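Returns bench going automated – what happened at your place?
Forum: Warehouse and Stores > General

binrat
Posted 7:12 am

We do sports and rec returns, mostly for schools and clubs. Management has signed with Virkier to automate part of the returns bench, starting in January. There are 40 of us on site and 2 on the bench each shift. We've been told no jobs go, but the bench roles get "reshaped". Has anyone been through it? I want to know what the day looks like afterwards, not the brochure.

Shetty
Posted 7:40 am

We went through it at our site with a different supplier, Duvano. Before it went in I was doing over 200 items a shift by hand. Now I clear faults, top up bins and do the odd items it won't take. Less lifting and my shoulder is better for it. The boring part is waiting.

Ask who owns the fault clearing. At ours it was nobody's job on paper for months, so it landed on whoever was closest.

clovavik
Posted 8:05 am

Less lifting, sure. But the bench was where people went when their back was crook or they were coming back from leave. Once it's reshaped, that spot is gone. We lost ours and two good people left within the year. I wouldn't call that no jobs going.

binrat
Posted 12:31 pm

Fair point, I hadn't thought about light duties. I'll raise it.

For those asking by message what sort of work it is, it's small stuff like tennis balls, and plain plastic bins with a handle hole and a sticker.

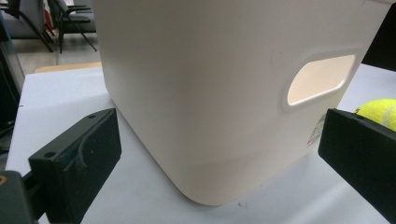 Bin on the table, ball at the right edge. 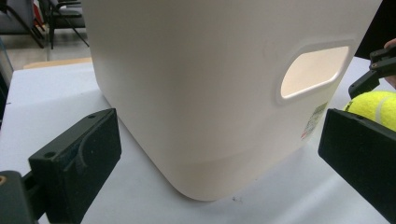 The sorting is easy enough for a person. You pick up a ball, give it a squeeze, and it goes in the good bin or the dead bin. Virkier reckon the squeeze is the hard part to hand over, so for now we keep the grading and the machine does the moving. My worry is the pace. If it sets the speed, we're grading to its clock.

Shetty
Posted 12:58 pm

You can get that changed. Ours had a pause button on the supervisor's screen only. We asked for one at the bench and got it after a bit of back and forth. Get it in writing before start-up.

clovavik
Posted 1:20 pm

We had a pause button too. Every press was logged and it came up in reviews. Ask about the log as well.

Shetty
Posted 1:34 pm

Ours is logged but only for maintenance. Depends on the site – I don't think it's as grim as you're making out.

binrat
Posted 4:47 pm

Thanks both. I've put down light duties, fault clearing, the pause button and who sees the log. Meeting is next week and I'll post what they say.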